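Sock hanger (also clip hanger, peg hanger, drying hanger)

A sock hanger is a frame with a row or ring of small clips, hung up by a hook and used for drying socks and other little things that slip off a normal clothesline. I've been writing these laundry entries for the Cestness Household Encyclopedia for a while now, and this is the one I get the most mail about, so I've let it run a bit longer than the entry on ironing boards (sorry, ironing board people!).

Sorting before hanging

Most folks dump the socks on a table first and hang them from there. I like to lay them out flat by color, because a sock that's still balled up dries slowly and comes out with a crease across the toe. Ankle socks are the easiest. Long ones need a good tug to get the heel back in shape before they go anywhere near a clip.

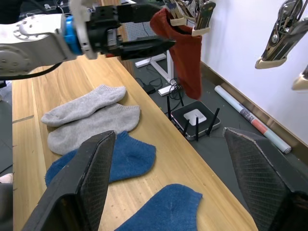 Photo: Cestness Household Encyclopedia, laundry collection

Gray next to blue can fool you under a warm bulb, so if your pairs are close in shade, match them near a window. Some people clip both socks of a pair together, cuff to cuff. It saves clips, but the thick part dries last, and I gave it up years ago. One sock per clip for me, pairs side by side.

Parts

The bar is the part everything hangs from. On the straight kind it's a plastic-coated or molded bar with hooks or pegs along the underside, and each clip hangs from one of those. I'm fond of this arrangement since you can take a clip off, replace it or slide a different one on. The cheap hangers with clips molded right into the frame are finished once a few springs go.
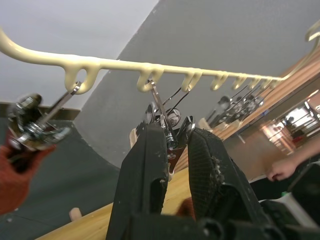
A row of hooks under a cream-colored bar, with hardware hooked over the first two.

The clips come in plastic or metal. Plastic ones get brittle in the sun – I've had a whole set go in one August on a south-facing balcony. Metal clips hold better and last longer, but a cheap one can leave a rust spot on a white cuff, so wipe them down now and then. A coil spring gives the grip in most metal designs. If it squeaks, leave it alone; oil gets on the socks.

Shapes

Round and rectangular frames carry the most, and the big folding ones in the Mirkon line have 20 clips. Straight bars carry fewer and take up hardly any room, which suits a narrow hallway or a pole over a table. Then there are the novelty outlines: clouds, whales, leaves. I used to be snooty about these. A cloud dries a sock as well as anything, and kids will help hang things on it (mine fought over it). 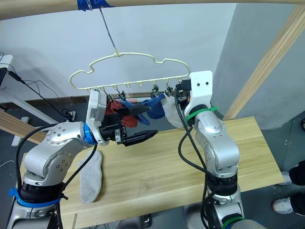

Cestness Household Encyclopedia, vol. 2, p. 81

Hanging and balance

A hanger on a single hook tips toward its heavy side. Start at the two ends and work in, or put something on the left every time you put something on the right. A wrap of tape keeps the hook from sliding along a smooth pole, and blue painter's tape peels off cleanly later. Readers in Gisbridge swear by a rubber band instead, and the Luo catalog used to sell a little notched collar for the job. I never got on with mine.

Leave a gap between socks if you've got clips to spare. Thick wool needs it most, and in a damp room everything does.

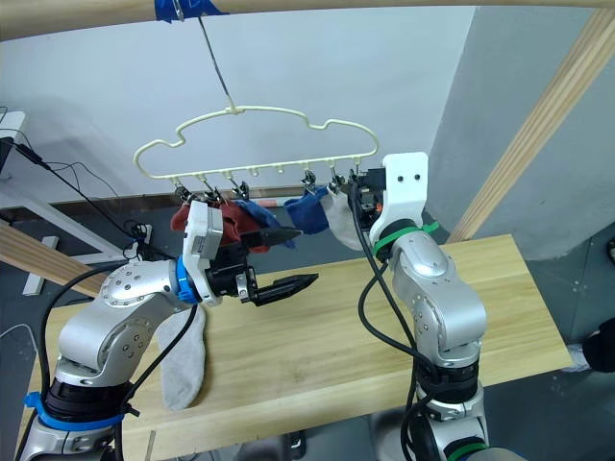
Should socks hang by the cuff or by the toe?
I hang mine by the toe, so the clip doesn't stretch the elastic, though plenty of people clip the cuff and have perfectly good socks.

See also: Clothespin; Drying rack; Laundry pole; Odd socks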